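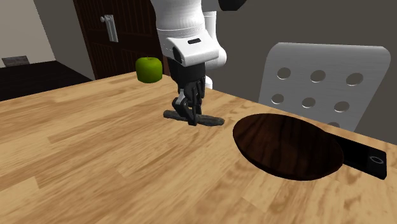
Sealing a plaster tealight holder?

Theano Spanos
I cast my first set of little plaster tealight holders and I love them! They're for a shelf in my hallway, next to a trailing ivy. Do I need to seal them, and how long should I wait?

Nassoro Lukumay
Oh, lovely first project! Give them a good 14 days to dry, then brush on two thin coats of matte water-based sealer. Keep it out of the cup where the candle sits, and use a glass or metal liner in there.
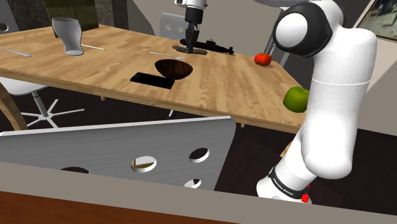
Robot arm beside a light wooden table

Shirima
I never seal mine, I like them chalky. They do pick up fingerprints though!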